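Last updated July
Posted in July by Sabina Mikuš and Ginevra Fiore

4.2 Where the spoons go

Everyone we spoke to agreed that laying out cutlery for guests is a simple matter, and then disagreed about how it should be done. The Mirden survey asked 295 households to describe, in their own words, how they set out spoons when people came over for dessert. The answers ran to 2,277 separate remarks, a fair number of them about in-laws. We had expected to code these by neatness. That plan lasted one afternoon, as "neat" was claimed with equal confidence by people who squared every handle to the tray and by people who let the lot fall where it liked.

We settled instead on what the spoons rest on, and which end the guest is meant to grab. Bartoš calls the second of these the "offered end", and we keep the term, having failed to come up with a better one over 6 drafts. 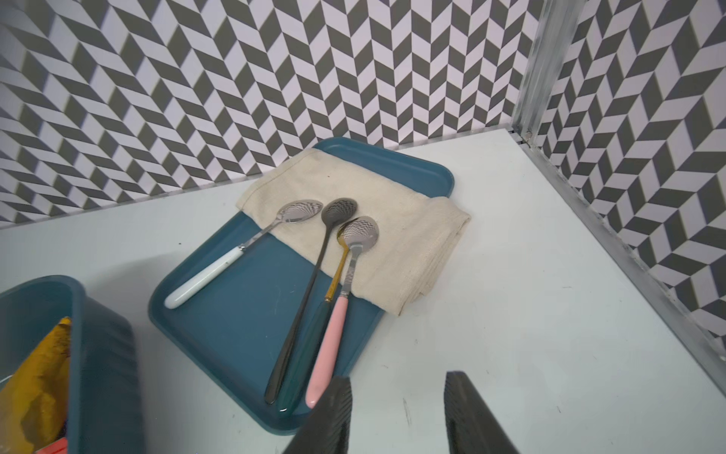 Figure 2. Four spoons on a tray, bowls on a folded napkin.

Mixed sets are the hard case for any account of good order. A matching set hides its own untidiness, whereas an odd one has to earn its keep by arrangement alone. The bowls in Figure 2 share the napkin and the handles all run the same general way, so the offered end is never in doubt, even though the colours - white, black, dark green, pastel pink - have plainly never been introduced. The pink-handled spoon lies over its gold-necked neighbour, which under the Stellik scheme costs the whole tray its "ordered" rating. We think this harsh. Our respondents forgave an overlap at the bowls far more readily than a handle pointing the wrong way, and several did not regard it as a fault at all.

The napkin raised more feeling than the spoons did. One Skestia respondent held that a napkin under cutlery must sit fully inside the tray, and wrote two pages in its defence. We have coded her as "firm".

Contact the authors | Copyright Mikuš and Fiore | Back to top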